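Opinião
Dobrar roupa também é ensinar
Por Aurelia Nistor
7 de novembro de 2019

Passei boa parte de junho a ler propostas de laboratórios que querem pôr robôs a tratar da roupa. Quase todas falam de modelos e muito poucas falam de quem demonstra a tarefa. Acho isso um erro. A parte difícil está nas mãos de quem segura as garras diante de uma cama cheia de roupa e decide por onde pegar.
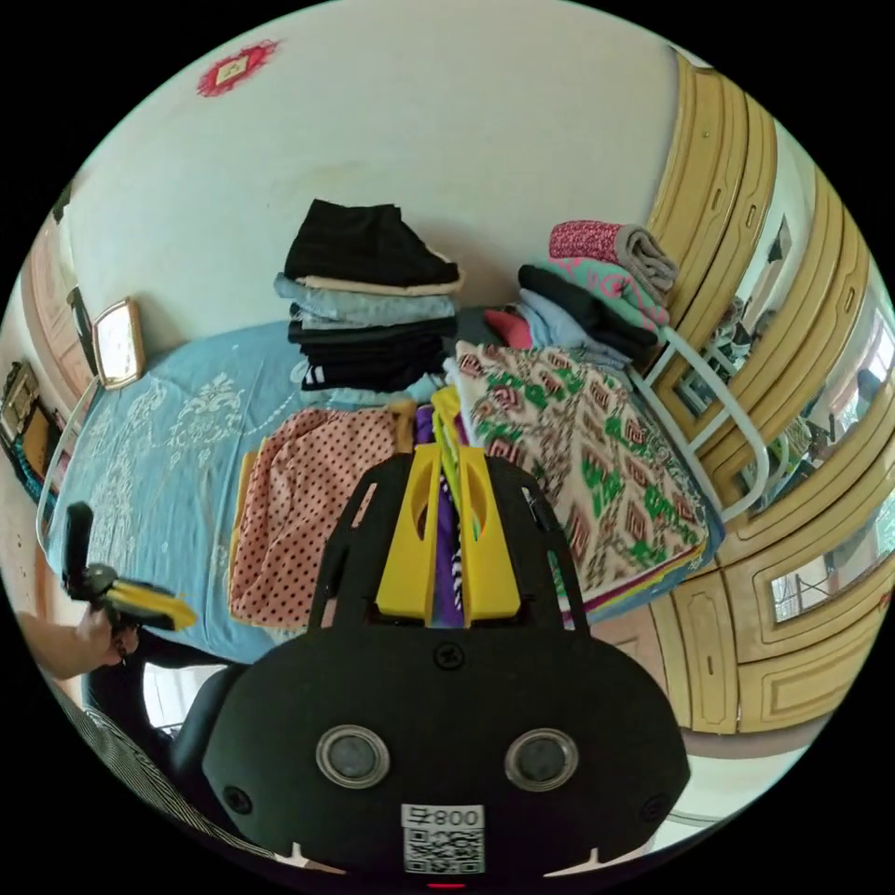

Porque não usar simplesmente um braço comandado à distância?
Depende da tarefa. Com tecido, o comando remoto é lento e quem opera perde a noção de quanto está a puxar. Com a garra na mão, o gesto sai quase ao ritmo normal.

O meu colega Ferenc Barta discorda. Na Keltberg trabalhou anos com comando remoto e lembra que o movimento gravado já é o do próprio robô, sem conversões. Tem razão nesse ponto. Uma pessoa torce o pulso de maneiras que muitos braços não conseguem repetir, e parte do material acaba no lixo. Mesmo assim, prefiro deitar fora dez por cento de gestos naturais a guardar tudo de uma sessão hesitante.
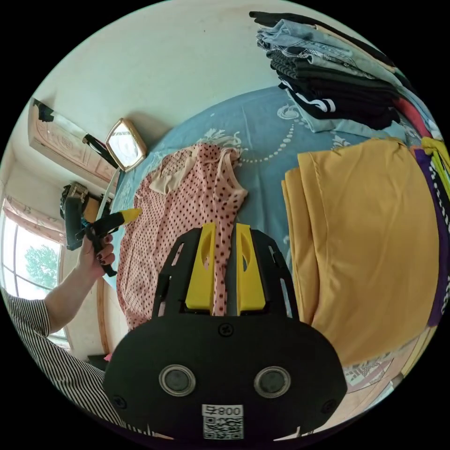

Uma dobra de tecido às bolinhas presa entre os dedos amarelos da garra.

O que me preocupa mais é a arrumação prévia. Muitas equipas ensinam com a mesma toalha, na mesma mesa, sob a mesma luz. Uma casa tem pilhas tortas, ganga misturada com malha, um espelho onde menos convém. Se a demonstração não passar por isso, o robô também não passa.

Deixo duas coisas que pediria a qualquer projeto:

1. Demonstrar em quartos onde vive gente, com a roupa que lá houver.
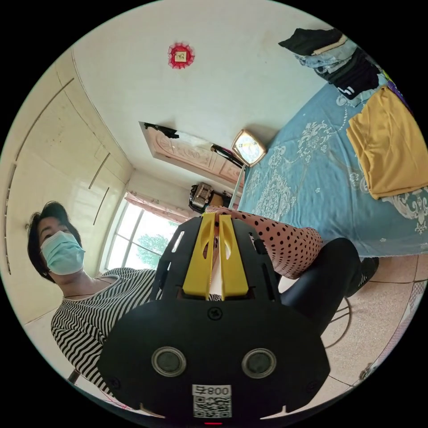 2. Guardar as tentativas falhadas, com indicação do ponto onde falharam. Kartini Ngui defende isto há muito — e continua a ser pouco ouvida.

Há ainda a questão do pagamento. Segurar duas garras durante uma tarde cansa os ombros, e o trabalho costuma ser pago como se fosse passar o tempo.

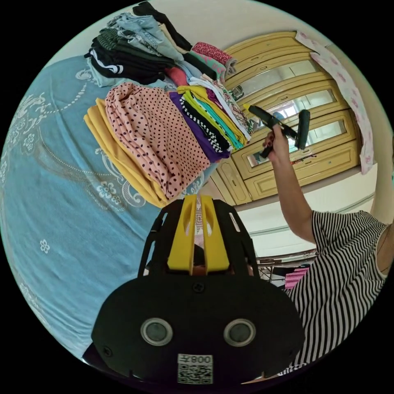
TRABALHO E TECNOLOGIA

Quem demonstra bem tem um ofício e devia aparecer nos créditos, com nome, se assim quiser. Na Plinstead já se faz. Nas outras empresas que contactei, a resposta foi que o assunto está em estudo.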